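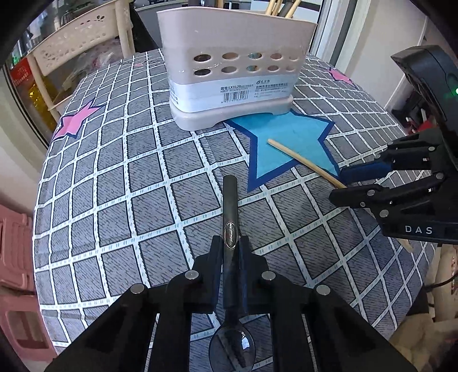 Jorkport Public Library: changes to the July lending schedule

1/ The Jorkport Public Library will move to a new lending schedule in July. Standard loans will run for 31 days, up from the present three weeks. Items borrowed before the change keep the due date printed on the receipt.

2/ Renewals remain limited to 2 per item. A renewal may be made at the front desk, by telephone, or through a library account. Items requested by another reader cannot be renewed. 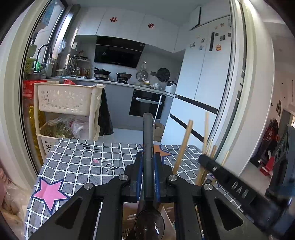

3/ Requests placed by telephone will be taken until 5 p.m. Requests received later will be entered the next morning, in the order in which they arrived.

4/ The Dizon Street branch will close its upper floor while shelving is replaced. Around 100 titles from the local history collection will be held at the main building during the work. Readers who need them should write to Leonora Tagle, Head of Collections.

5/ The large-print section is not affected. It stays on the ground floor at Dizon Street — the side entrance and the elevator will both be open.
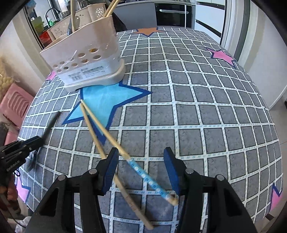
6/ The Library of Things will follow the same 31-day period as books. Kitchen and table items must be returned clean and complete, and sets may not be divided between borrowers. For chopsticks, this means that both sticks come back together, along with any patterned sleeve like the light blue one with small white flowers. A missing part is charged at replacement cost.

7/ Study rooms may be reserved for up to two hours. The largest room seats 32 and requires written approval from Efren Cabanatuan, Branch Manager.

8/ Overdue notices will be sent by email only. Readers without an email address on file may ask the front desk to continue paper notices — the request must be renewed each year.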